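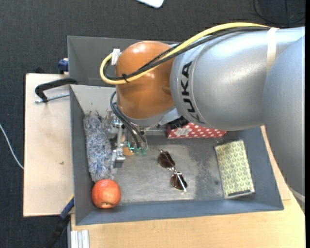
From: Benedita Vilela
To: home-and-shop list
Subject: Re: can they do chores yet?

Fathima Wickramasinghe wrote:

> My brother-in-law keeps telling me there will be a robot putting
> away my groceries before my youngest is out of school. I run a
> secondhand shop and I would take one tomorrow if it could sort a
> donation bin. Is anyone on this list close enough to the real
> thing to say how far off it is? I don't need the math. I want to
> know whether it can pick up a scarf.
>
> Fathima

Hi Fathima, hi all,

I love this question, and the scarf is a great place to start! Short answer for sorting a bin: partly, yes, and much better than when I joined this list. For putting away groceries in a normal kitchen: no, and I wouldn't plan around your brother-in-law's date.

I spent most of September helping Sewwandi Siriwardena with bin picking at Jillwood, so this is all fresh. Boxes are the happy case. Give the arm a box with a flat side facing up and some room around it, and it goes in like it has been doing this for years. We logged 200 tries on boxes alone and missed 27, and a good share of those were boxes jammed up against a wall, where the fingers had no room to get down the side.

Round fruit went better than I expected. An apple out in the open is easy enough, but one tucked into a corner tends to roll when a finger touches it first, and then the arm has to pull back, look again and plan again. You and I would just chase it with a fingertip without thinking.

Sunglasses are my favorite, because they're awful. Dark shiny lenses confuse the depth reading, and the temple arms are so thin that half the time the software seems to think there's nothing there. And then you have to decide how hard to squeeze! Mizanur wanted to leave them out of the set and I begged him to keep them in.

Now your scarf. Fluffy, floppy things are funny: the grabbing part often works, since nearly any pinch gets you some of it. The trouble comes after. It hangs down, drags a neighbor along, or drapes itself over the edge of the next tray. Picking it up, I'd say yes. Folding it so you could put it on a shelf, I haven't seen that done well with one arm and a simple gripper.

Speed is the other thing. We did one mixed run of 60 items and I had time to drink a whole coffee and answer my mail. For a shop your size a teenager would win easily. On the other hand the arm is perfectly willing to do the same dull bin at two in the morning, and I find that pretty exciting even at this pace.

What I would really like to know from you is what a donation bin looks like on a bad day. Are things knotted together? Bagged? How deep is it? If you could write up a typical one, I'd love to try something like it. Anjana Herath has been asking for messier bins for ages and would be thrilled.

Benedita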